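The Decluttering Math Does Not Add Up

I have now read three books on decluttering, which means I own three more books than I did before I started. The latest is the Tangate method, and if you have been anywhere near a lifestyle blog since September you've run into it. Empty one surface a day. Keep it empty for 50 days. After that, supposedly, your home stays tidy by itself and you sleep better.

I would like to know how anyone measured the sleep part. The book says "studies show" four times in the first chapter and there isn't a single note at the back telling you which studies. There is, however, a page in the back telling you where to buy the Tangate storage set, for 65 dollars. It is a set of boxes. You are supposed to buy boxes so that you can own less.

My sister-in-law swears by it, and her kitchen does look great. Her garage was not part of the tour.

What bothers me more than the boxes is the idea that a clear surface is the natural state of a house and everything on it is a failure. I cook. I pay bills. I fix the lamp that keeps flickering. All of that takes place on top of something, and while it's going on, there is stuff there. A counter with nothing on it tells me that supper came from somewhere else.

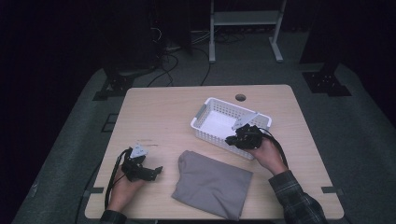 Then there's the app. Of course there's an app. It's called Roso, it's free for the first month, and it asks you to log every object you get rid of so it can show you a running total. I lasted eight days. By the end I was throwing out single pens to keep the number moving -- pens that worked! -- and I caught myself splitting a pair of gloves into two entries. The app congratulated me both times.

A woman in the comments on the Roso page had reached 722 items and was asking what to do next. The answers all said to keep going. I had sort of hoped one person would tell her to go outside.

I'll be fair and say what did work for me. The old advice about putting things back near where you use them is good, and it was good when my grandmother gave it without charging. The scissors live by the mail now. I moved the dog's leash off the chair and onto a hook. I also gave away the Amundsen bread machine, which I'd used twice in six years, and I don't miss it, although I did want bread that same weekend.

None of that needed a method. It needed half an hour and a trip to the donation center on Etareck Road, where by the way they are turning away bookcases, because so many people are clearing out at once. They have a sign up about it. I'd guess a fair number of those bookcases end up at the dump, and I haven't found a chapter on that either.

The part about sentimental things I skipped. You're meant to hold each one and ask whether it is "still speaking." My father's toolbox has never said a word and it's staying in the hall closet.

If somebody has done all 50 days and then checked back a year later, I'd like to read about it. A year, with pictures of the garage. Leave a comment or send me a link, and please don't send me the storage set. I already looked, and the lids are sold separately.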